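How I split long tabletop demos into pieces a policy can learn from

Last updated December 31, 2020

I've been collecting demos with hand-held grippers for the Matdale set, and the thing people write to me about most is segmentation. So let me walk you through how I do it, with the mistakes left in.

Start by picking a table with real stuff on it. A duster, a pack of wipes, a round tin, a plaid cloth underneath – you want things that differ in how they squash and how they slide. A policy trained on tidy blocks alone gave me a lot of grief last March.

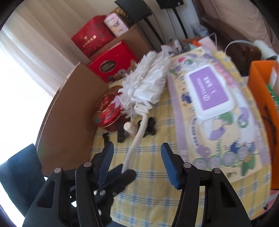

Next, record the whole session in one go and don't stop between objects. Nahom Admasu used to pause after each grasp and his clips were a pain to line up (sorry, Nahom!). Then open the gripper width log and plot it. Every time the width drops and then holds steady for 2 seconds, put a start mark. When it opens again, put an end mark.

Now pad each segment. I add 5 frames on both sides, which keeps the approach in. Run the Farine script over the folder and it'll write one file per grasp. My last batch came out at 2,136 segments, and I looked through far more of them than I'd like to admit.

Rigid round things deserve their own folder. The width signal goes flat the moment both pads touch, so the marks land nicely, and I use those clips to check my threshold before I touch the soft items. 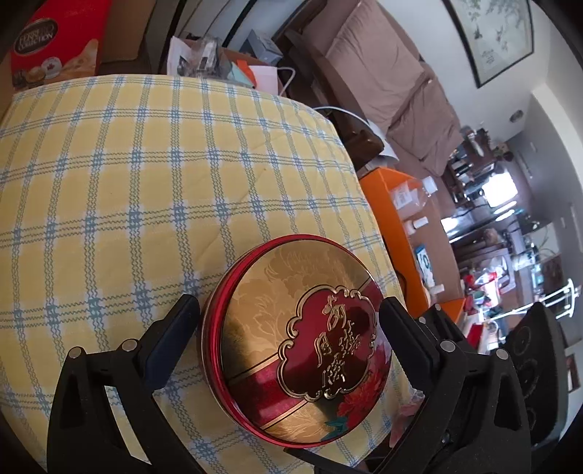
Do I need to label the object in each segment?
Only if you plan to condition on it. I skip labels on the first training run and add them later, one folder at a time.

Last step: train on half the folders, then replay the rest and compare predicted width with logged width. If the curves drift apart early in the segment, go back and add more padding. Bradley Haslam's version of the plotting code is quicker than mine, so grab that one if you can.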